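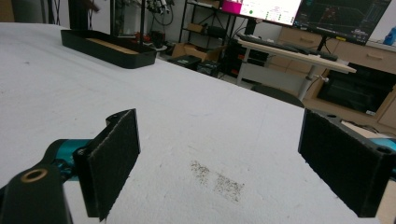 Clearing the Table: Skestham module report
Mon 30 April

Our project was about tidying a work table, and I loved it far more than I expected to! The question was simple -- what does a plain white surface need before the next job can start on it? Small specks are the hard part. They spread, they get into scuffs, and a quick wipe mostly moves them somewhere else.

We also looked at soft items. A bow tie is a brilliant test piece, with two wings, a knot and a neck strap that goes wherever it likes. Ours was dark maroon, and we wanted it laid out with both wings open.
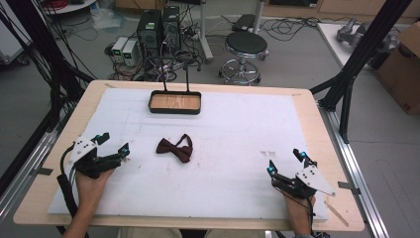 What we would change

The tray should have its own marked spot at the back, well clear of the middle. Crumbs ought to be gathered inwards from all sides -- one patch is so much easier to lift than two. 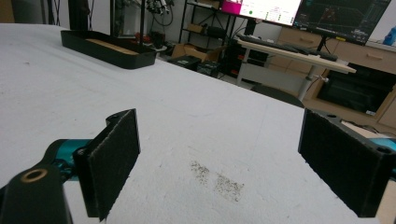
We'd also like to try a damp cloth against a dry brush, and we've asked to use the Herketgate room again in June.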